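Semau Tabletop Recording Station

2 min read

The Semau is a bench station for recording demonstrations that a learning system can be trained on. It is supplied by Guerra from the Gestercombe workshop as a complete kit: one arm with a two-jaw gripper, a mounting plate, a hand controller and the recording software.

An operator guides the arm through a task and the software saves joint positions, gripper opening and video against a single clock. Each run is stored as its own file. Failed runs can be kept and marked as such, or deleted at the bench.

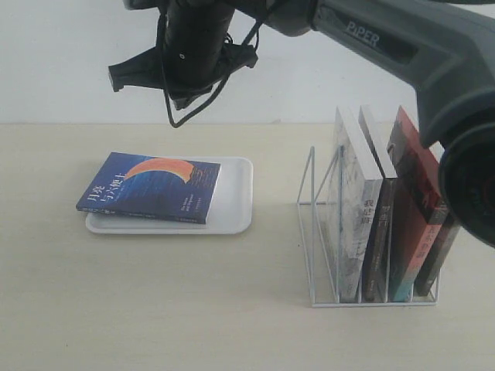
Book task: PiPER arm over the table, with a tray and a wire rack of four books.

The book task is one of the set tasks in the starter pack. The pack holds 1,397 recorded runs, of which 554 are of books and racks. Task sheets were written by Ayana Abera and give the starting layout and the point at which a run should be stopped.

We suggest at least 300 runs per task before a first round of training. Change the order of the books and the angle of the tray between runs.

Files open in the Uklow viewer, which is included. Extra storage is sold separately.

For lead times and spare gripper jaws, contact Nabila Younis at the Gestercombe workshop.

Page updated 2018-01-22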